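Home Topics Ask Unsolved Sign in

Blue tape grid on a long table – how do I stop the covering creasing?

divdenbench

Hi all, hoping someone has been through this. We've got a long work table with a brown covering and I've marked it into big panels with blue tape, so that cups can go back to the same place every time. I love how it looks! The lines make it dead easy to say "that one goes by the crossing".

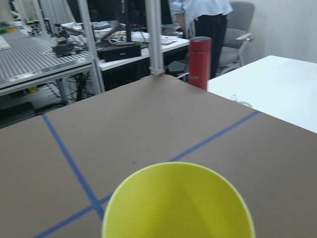 Green cup near one of the crossings, red flask at the back.

I measured 28 cm in from the edge and worked across from there, pressing the tape down with my thumb (sore thumb, lesson learned). A cup stands up fine on it and you can tell at a glance which panel it's in.

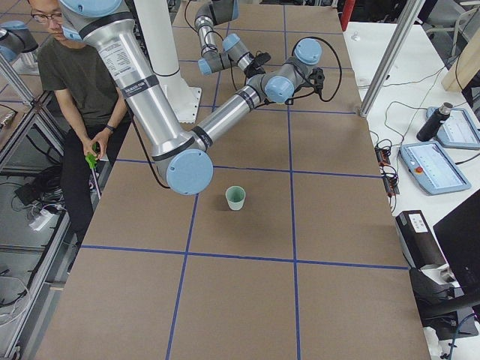 Mint cup out on the grid.

My lines wander, though. I used a 60 cm ruler, moved it along as I went, and I think every move added a bit of a lean. Some of the tape edges look a bit soft as well. Do I need to pull it all up, or can I live with it?
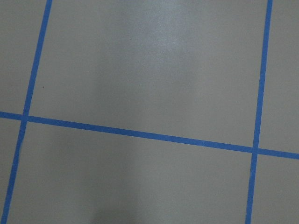
Close up of the tape lines.

The bigger worry is the covering. I've got faint creases, plus a darker smudge towards the middle, and I'd rather not start again if there's a trick to it. Stacked cups are my main concern – will a crease tip them?

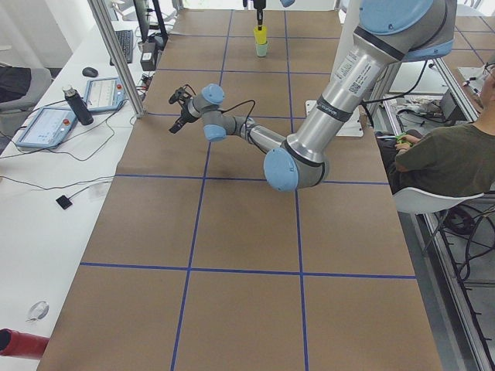 lekota_lass
Faint creases won't bother two cups, I'd leave them. If it's paper, warm iron on low with a tea towel on top, but do it BEFORE the tape goes on or you'll bake the glue. For straight lines, ditch the ruler and stretch a string from end to end, then tape along it. Mine is 900 mm wide and it took one cup of tea to do the lot.

istcombe60
just buy a new roll and start over, tape is cheap

trastavberg_tinkerer
I wouldn't start over. Cut a patch a bit bigger than the smudge and hide its edges under the tape lines – I've done this on ours and you have to go looking for it. Soft edges I'd rub down with the back of a spoon. If the tape still lifts after that, peel off the one strip and replace it.

Related
Getting tape residue off a white table
Best covering for a craft bench
Cups that stick together when stacked
Marking out squares without a set square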